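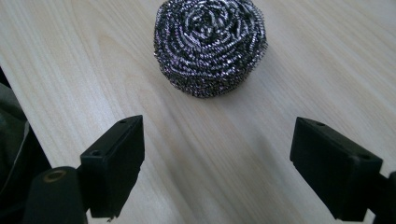 Burned sugar all over the bottom of my stainless pot -- is it ruined?

Asked by favwood_kitchen, December 10, 2024

Hi all! So I was making caramel for a batch of popcorn and walked off to answer the door, and you can guess the rest. There's a black layer stuck to the whole bottom of the pot, thick in the middle and thinner toward the sides. The pot is a plain stainless one with a heavy base, 4 quarts, and I've had it since college so I'm kind of attached to it.

So far I've let it sit overnight with dish soap and hot water, which did pretty much nothing except turn the water brown. Then I went at it with a steel scrubber and got a little off around the edge, but now there are fine scratches and I stopped before I made things worse. My sister says throw it out. My neighbor says oven cleaner, and I really don't want to cook in something I've sprayed with oven cleaner.

Is there a way to get this off without wrecking the finish? And do the scratches matter? I have baking soda and white vinegar in the house, and I can get to the store this weekend if I need something else.

3 answers

Answer from Costigan (top answer)

Don't throw it out! Sugar is the easy one, it just looks awful. Sugar dissolves in water, even when it's gone black for the most part, so you need heat and time and hardly any elbow grease.

Fill the pot with water to an inch or so above the burned part, bring it to a boil, then turn it way down and let it simmer for 40 minutes with the lid on. Top it up if it gets low. Pour that out (careful, it's nasty looking stuff) and poke at the bottom with a wooden spoon. A lot of it should lift off in flakes. If there's still a layer, do it again with fresh water and a couple of big spoonfuls of baking soda. Mine took three rounds last February after a peanut brittle disaster, and the last bit came off with a regular sponge.

For whatever brown haze is left at the end, make a paste of baking soda and a little water, leave it on for 12 minutes or until you remember it, and rub in circles with a soft cloth.

The scratches are only looks. I have a pot that's nothing but scratches and it cooks fine -- food might grab a bit more, so use a little extra oil. I'd save the steel scrubber for the grill or a cast iron pan you're about to re-season anyway. And please keep it away from anything nonstick.

Answer from Hevent

vinegar. boil it. worked for me but open a window

Answer from lisomex50

Agree with the simmering. One thing I'd add is don't mix the vinegar and the baking soda together, people love the fizz but they mostly cancel each other out and you end up with salty water. Use one, rinse, then the other if you want. Vinegar is good for the rainbow stains you sometimes get on stainless after high heat.

Also let the pot cool down before you run cold water in it. I warped one that way and it's rocked on the burner ever since.

Comment from favwood_kitchen

Two rounds of simmering and I can see metal again!! Still a dark ring by the handle side, doing the paste tonight. Thank you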